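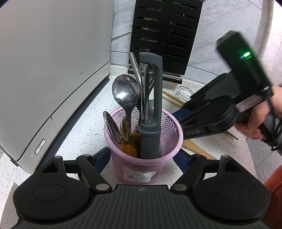 Gripper lets go halfway through a lift, no error

Print | E-mail this page
Reading time: 2 min

Posted by tkachuk_bench

Hi all, I'm stumped. We have a pair of hand-held grippers we use for recording kitchen jobs, mostly putting utensils away and moving the basket they live in. Since February the left one opens by itself in the middle of a lift. Not every time! It'll do 110 grabs and be fine, then twice in ten minutes I've got spoons all over the floor. Last week the peeler landed blade down next to my foot, so now I care a lot more.

The log shows nothing, just a normal close and then a normal open that I never asked for. I swapped the pads and charged everything, no change. It passed 1,000 cycles on the bench with nothing in its jaws. Any ideas?

Oleksandra Zakharchenko

First thing, please stop lifting anything sharp until it's sorted, and wear closed shoes (I learned that one with a paring knife). Then look at the cable. Ours did exactly this and it was the trigger wire, broken inside the jacket right where it bends by the wrist. When you tilt the hand, the signal drops out and the controller reads that as "open". A bench test won't catch it because the cable never moves. Hold the jaws closed on a sponge and wiggle the cable an inch at a time near the plug. If they twitch, you've found it. I'd also ask whoever wrote your firmware to make it hold position on a lost signal. Ours was set to open, which is a fine choice if fingers get caught and a lousy one over a tile floor, so talk it through before you change it.

fundance83

had the same thing, turned the grip force all the way up and it stopped. cracked a mug though

tkachuk_bench

It was the cable!! Twitched on the second wiggle. New one's ordered, and the peeler stays in the drawer until it comes.

Contact us | © Jetura Community Help | Back to top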